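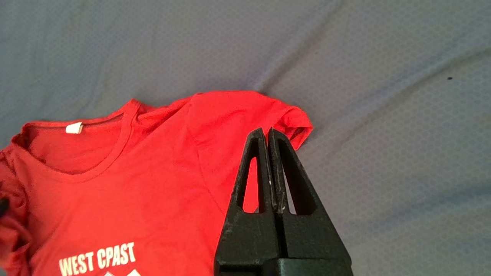
Figure 1. T-shirt rouge à encolure ronde.

Projet tutoré : organisation du tournoi de basket 3x3 de Julmont
Groupe : Nasrin Najafi, Sze-wing Liao, Arash Arabzadeh
Tuteur : Gholamreza Nikzad

1. Contexte

Le club de basket de Julmont termine sa saison en mai et ne reprend qu'en septembre. Entre les deux, le gymnase Nazari est peu utilisé et les licenciés cadets partent souvent vers d'autres activités. Le club nous a demandé de monter un tournoi 3x3 en juin, sur un samedi, ouvert aux licenciés et aux non-licenciés.

Nous avions 4 mois et un budget de 535 euros, hors prêt de matériel.

2. Répartition du travail

Nasrin s'est chargée des inscriptions et du règlement, Sze-wing de la communication et des partenaires, Arash du planning des matchs et des arbitres. Les décisions d'argent étaient prises à trois puis validées par M. Nikzad.

Notre premier rétroplanning plaçait la recherche d'arbitres en mai. C'était trop tard : le district avait déjà affecté la plupart des jeunes arbitres aux finales. Rin Nishimura, entraîneuse des cadettes, a accepté de former quatre joueuses de son équipe au règlement 3x3 sur deux soirées.

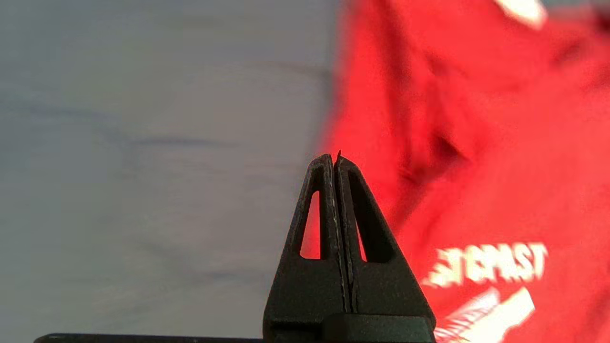
Pour le format, nous avons hésité entre l'élimination directe et les poules. L'élimination directe prend moins de temps, mais une équipe peut rentrer chez elle après dix minutes de jeu. Nous avons retenu des poules de quatre, puis des demi-finales et une finale, sur deux demi-terrains.

3. Budget

L'assurance et les récompenses ont été les deux plus gros postes. L'entreprise Erkport a offert les boissons. Trarkura, le magasin de sport du centre, a prêté les ballons et le chronomètre de table. Nous n'avons pas demandé de subvention à la mairie, le dossier devait être déposé avant l'hiver.

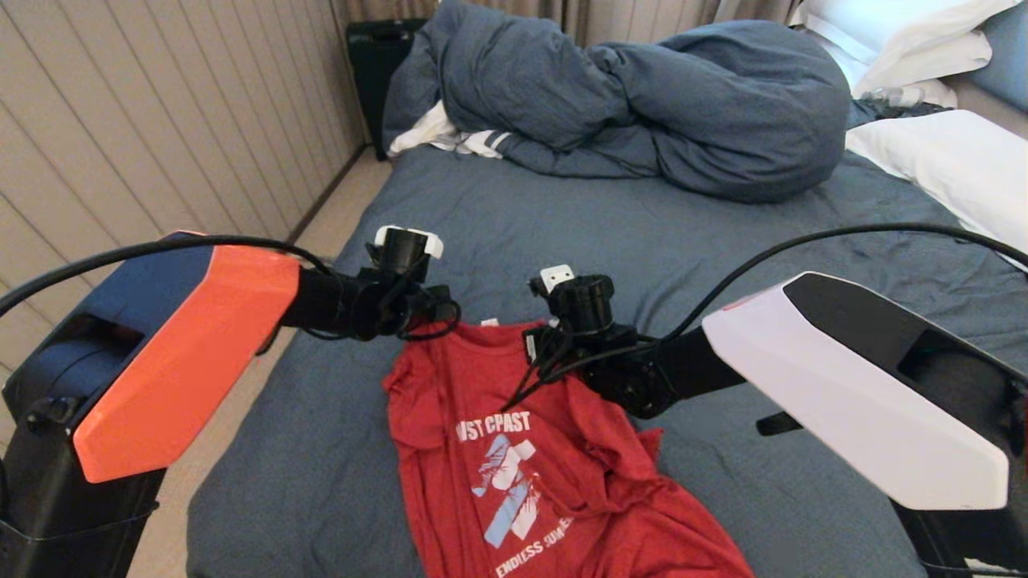

4. Déroulement et résultats

Le tournoi a réuni 50 joueurs. Les matchs du matin ont commencé avec vingt minutes de retard, parce que deux équipes n'avaient pas rendu leur autorisation parentale. Le retard a été rattrapé en réduisant la pause de midi. Une entorse légère au doigt a été signalée, sans suite.

5. Points à revoir

Les fiches d'inscription papier ont obligé Nasrin à tout ressaisir. Un formulaire en ligne aurait suffi. Il faudrait aussi contacter les arbitres dès février et prévoir une troisième personne à la table de marque. Le planning d'Arash et le règlement figurent en annexe et ont été remis au club.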